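Folding course comes to Halás Street, at £149 a head

A company that teaches people to fold their clothes is opening a branch on Halás Street in April, in the unit that used to be the key-cutting shop. Grikel will charge £149 for two evening sessions, and says those who finish will get back "a whole drawer" at home. It did not say how big a drawer.

The method has a name, the Mirnska fold, and the company's leaflet spends a good deal of space on its history and rather less on how it differs from what most of us do on the end of the bed. Reading closely, you lay the shirt face down, bring in the sides and sleeves, fold the bottom up and the top over, and put it away. The leaflet calls this "a sequence". It also claims that a practised folder can finish a T-shirt in 12 seconds.

Nokuthula Du Plessis, who will run the Halás Street sessions, was cheerful when asked what people were paying for. "They're paying to do it properly once, with someone watching," she said. "Everyone thinks they can fold. Then I ask them to do five shirts the same size and it all goes quiet."

She may have a point about the same size. Whether it is worth £149 is another question, particularly when the price does not include the Sirkurar board, a sheet of stiff card with creases in it that learners are encouraged to buy on the first evening. Ms Du Plessis said the board was optional. The leaflet says it is "strongly advised", and puts it on the front page.

Grikel says 523 people have taken the course at its other branches, and that nearly all of them would recommend it to a friend. Asked how many were still folding that way six months later, the company said it had not gone back to check. Nor could it say how the saving of a drawer had been measured, beyond telling us that customers "often mention it".

There is also the matter of what happens to the shirts afterwards. The Mirnska fold is meant to be stored upright, in rows, which is fine until someone pulls one out of the middle in a hurry before work. Ms Du Plessis agreed that other people in the house can be a problem. The company offers a household rate, though it would not give us a figure until the branch opens.

Bookings are being taken now by phone and at the door. A deposit is needed, and the small print says it will not be returned if you change your mind within a fortnight of the first session. Anyone tempted may want to read that part before the part about the drawer.
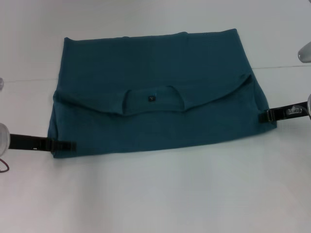
Straight edges are what Grikel is really selling, and the leaflet promises a clean rectangle with all four sides true. Ordinary cotton and knits are less obliging. The teal top on the white table is wider than it is tall and would pass in most homes, with its collar tucked into the fold and the little dark label near the middle, but the right side slants out towards the bottom and the lower left corner sits below the lower right. By the leaflet's rules that would be a fail. In most chests of drawers it would go in with the others, and the drawer would shut.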